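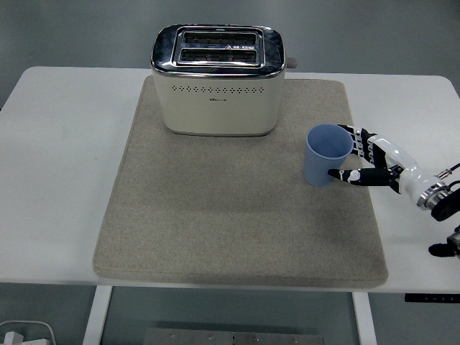 Words by Marla Pruett

Skostis Batting Tee
Sold by Wamero | Ships from our warehouse | Page updated November 16, 2020

A batting tee is a stick that holds up a baseball. People have been making them for a long time, and most of them work fine until the rubber top splits, the stem starts sinking on its own, or a twelve-year-old swings under the ball and sends the whole thing into the dugout. We've sold a lot of tees at Wamero. We've also taken a lot of them back, usually in two pieces and sometimes with a note.

The Skostis is the one that comes back least. It costs more than the tee you have now, and it will not fix your swing. It will hold the ball still while you work on that yourself.

What you get

One steel base, one two-part stem, one rubber cup (already on), one spare rubber cup (in the bag, in the box, please don't throw out the bag), and a folded sheet of instructions in a type size meant for younger eyes. No balls. People ask.

The base

The base is a flat steel plate weighing 11 pounds. That's heavy for a tee. It's heavy when you carry it from the parking lot, and you will have opinions about it by the time you reach the cage. The upside comes when somebody clips the stem instead of the ball. A lighter tee goes over. This one rocks, thinks about it, and stands back up most of the time.

The underside has a rubber ring, so it won't scratch a gym floor or chew up turf. On dirt, scrape out a level spot with your foot first. The stem screws into the middle of the plate and there is a second threaded hole nearer the back edge. Use the back hole when you want the plate out in front of the ball as a stride guide. Use the middle one the rest of the time. Hand tight is enough. If you put a wrench on it we will be able to tell, and so will you, when it's January and you want to take it apart to store it.

The stem

It goes from knee height on a small kid to letter height on a tall adult. You grab it and pull. There's no collar or pin or little plastic lever waiting to snap off in your hand. The two tubes hold by friction, and the sleeve between them is thick enough that the stem stays put under a wet ball, a dry ball, or a softball.

Out of the box it is stiff. Customers write to us and say it's stuck. It isn't stuck, it's new. Stand on the base with both feet, twist, and pull. After a few sessions it loosens to the point where a kid can do it, and then it stays there. Please don't oil it. We had a run of returns last year that slid straight down to the bottom and smelled strongly of cooking spray, and the warranty has a line about that now.

The cup

The rubber cup is the part that wears out, on every tee ever made. On the Skostis it's soft, short, and open at the top, with a lip that holds the ball by very little. You can hit the bottom half of the ball without feeling as if you've swung into a boot. A stiffer cup would last longer and teach you to hit the top of the ball out of pure self-defense.

Figure on swapping the cup once a season for a player who hits at home, more often for a team. The replacement comes in a pack of 3. Warm the new one in your hands before you try to stretch it over the stem. In cold weather this takes longer than you'd like.

Does it work for softball?

Yes. The same cup takes both. An 11-inch ball sits well, and so does a 12-inch one, although it looks a bit proud of itself up there.

What to hit off it

Regular baseballs are fine. If you're hitting into a garage net, the Iturra practice ball is softer and has a raised seam you can see from your stance, and we carry it by the dozen. It flies shorter than a real ball. Some hitters find that discouraging. Their neighbors seem to like it.

We don't recommend weighted balls on this tee. They sit low in the cup, they tear the lip, and the one time we tried it in the warehouse we lost a ceiling tile.

What to hit into

You need a net or a cage. A tarp over a clothesline is not a net, whatever your uncle did. The Ruturska net packs down small and folds out to 7 feet by 7 feet, and the tee goes one good stride back from it. Any closer and the ball comes back to visit.

If you already have a net, check the bottom corners before you start hitting low pitches. That's where they go first.

How people use it

Most swings off a tee are wasted, and we say that as people who sell tees. Someone sets it at belt height over the middle of the plate and hits the same ball over and over, because it feels good and sounds good. No pitcher is going to be that kind to you.

Move it. Put it inside and out front, then away and deep. Drop it to the knees and leave it there longer than you want to. A bucket with three spots and the same number of balls at each is a decent session. Stop when your swing gets sloppy, and if your ribs or your wrist start to complain, stop before that. Tee work is quiet and repetitive and it's easy to run well past sensible. A pulled muscle in the side takes a long time to go away and hurts when you laugh, and in a batting cage there's a fair amount to laugh at.

One team customer told us their tee had gone past 300 swings a day all winter. The base looked like it had been in a small war. The stem still held. They were on their fourth cup.

Specifications

Base: steel plate, powder coated, black
Base weight: 11 lb
Stem: two-part, friction hold, no tools
Mounting positions: 2
Cup: soft rubber, replaceable
Ball type: baseball and softball
Assembly time: two minutes, or one if you skip the instructions and get lucky

Warranty

Base and stem are covered for 3 years against breaking in normal use. Normal use means a bat, a ball and a person trying to hit the second with the first. Cups aren't covered. Neither are tees left behind a truck, which comes up more than you'd expect.

To make a claim, send us a photo of the part and your order number. You don't have to ship the base back. Neither of us wants to pay for that.

Shipping

The tee ships in a single carton. It is a small box that weighs much more than it looks like it should, so bend your knees. Replacement cups go by regular mail in a padded envelope. Orders with a Ruturska net ship in two packages and they may turn up on different days, usually the net first.

Goes with: Skostis replacement cups, Iturra practice balls (dozen), Ruturska folding net, Wamero carry bag with the wide strap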